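Setting Up Your Futau Two-Arm Kit for Its First Pickup

By Ginette Hawthorne
Reading time: 8 minutes

So you've bolted everything together, the lights have come on, and now you'd like the thing to pick something up. Good! This is my favorite part, and I've walked enough friends through it by now that I thought I'd better write it all down in one place. If you haven't finished the assembly yet, go back to my earlier page on mounting the base and come find us again when you're done. We'll wait.

I'm using the Futau kit with the standard grippers and the Porkel control software, which comes with it on a little card. If you bought yours used, check that the card is there before you do anything else. Rhonda McIntyre spent an entire June evening trying to make an old copy work, bless her, and the new one took her two minutes to install.

Before you switch on

Pick a table with a clear top and legs that don't wobble. Give it a good push with your hip. If it moves, fold up some card and shim the short leg, and then push it again. Stand the base close enough that both arms can reach past the near edge with a bend left in the elbows – a fully stretched arm is a shaky arm, and you'll be fighting it all afternoon.

Now look at your cables. Each arm has one running down the outside, and it needs slack in a nice loose loop all the way. Swing each arm by hand through its widest turn (power off, please!) and watch the loop as you go. If it pulls tight anywhere, free up a bit more at the bottom clip.

Choosing something to pick up

Everybody wants to start with a mug. Please don't start with a mug! A small cardboard package is much kinder. It's light, it has flat sides, and if you crush it you've lost nothing but a box. You don't need a pristine one either.

Lay it down flat, well in from the edge, and leave the rest of the tabletop bare for your first few tries.

Setting the grip

Open Porkel and go to the Hands page. You'll see a slider for each gripper, running from 0 to 1000. The kit ships with both set quite high, and I'd bring them right down to 300 for cardboard. You can always nudge it up if the box slides, and I usually go up in small steps until the lifting feels dependable. Save the setting under a name you'll recognize. Mine is called "boxes," and I wish I'd been as sensible with the rest of them.

The pickup itself

1. Press Home and let both arms come to rest before you touch anything else.
2. Choose one arm as the worker. The other one can stay over on its own side with its gripper open.
3. Bring the worker above the package, then lower it slowly with the down key. Tap, don't hold.
4. Turn the wrist until the jaws line up with the narrow side.
5. Close the gripper and wait a moment.
6. Raise it straight up, just a hand's width to begin with.
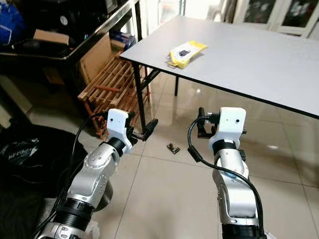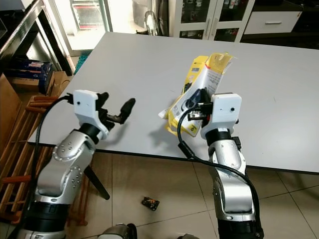 The yellow package on the table, then in the right gripper.

If the package tips as it comes up, you've taken hold too far toward one end. Set it down, open up, shift over a little and try again. If it slips straight out, that's your grip setting. And if the arm stops partway and beeps at you, it's nearly always a joint that has reached the end of its turn, so back up to step 3 and come in from a different angle.

Once you can do it smoothly, press Record in Porkel and do the whole thing over at an easy pace. Playback copies your hesitations as well, so it's worth a few takes. Solange Gauthier likes to hum a slow tune while she records to keep herself steady, and I have to say her playbacks are prettier than mine.

Would I buy it again?

I would. The arms are sturdy, the grippers are forgiving, and Porkel is friendly once you've found your way around the menus. My one real grumble is the manual, which puts the grip settings in a separate section at the very back. I've also tried the Drerach kit, and it's quicker, but I found it a good deal fussier about small boxes.

Next time we'll try passing a package from one hand to the other, so keep your "boxes" setting handy.

Related guides
Mounting the Base on a Futau Kit
Porkel Menus, Page by Page
Futau or Drerach: Which Kit for a Beginner?
Sorrentino Soft Finger Pads Reviewed
Gunnel Forsberg on Tidy Cables

Get new guides by email. Enter your address to join our newsletter. You can unsubscribe whenever you like.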